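## 4. Loading and running the Rurnden tissue processor

Read section 3 before the first run. The processor must be level, plugged into an earthed socket and connected to the extraction duct.

1. Switch on at the rear panel. Wait for the green lamp.
2. Check the fluid level in each station. The sight glass should read between the two lines.
3. Place the cassettes in the basket with the labels facing up. The basket holds 200 cassettes. Do not force in extra ones.
4. Lower the basket until the catch clicks, then close the lid.
5. Press **Programme** and choose one of the stored settings. Brain and spinal cord need the long programme (code 468).
6. Enter the batch number and your initials.
7. Press **Start**. The display shows the finish time.

**Note:** Small biopsies should not share a run with large blocks. Use code 1391 for these.

**Caution:** Formalin and xylene vapour are harmful. Keep the lid shut while the pump is running. If the alarm sounds, leave the lid closed and follow section 9.

### 4.1 Stopping a run

Press **Pause** once. The basket drains and stays in its present station. Press **Start** to carry on, or hold **Pause** for five seconds to end the run. Tissue must not be left dry; move it to fresh fluid at once.

### 4.2 After the run

1. Lift out the basket with the handle supplied.
2. Move the cassettes to the embedding centre while the wax is still liquid.
3. Run the cleaning cycle before the next batch.
4. Wipe the lid seal with a soft cloth. Do not use a blade on hardened wax. 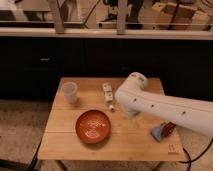
*Fig. 4: Cup and bowl on the side table.*

Replace the charcoal filter after every 200 hours of use. Spare filters and lid seals are ordered from Nistley under the part numbers in section 11.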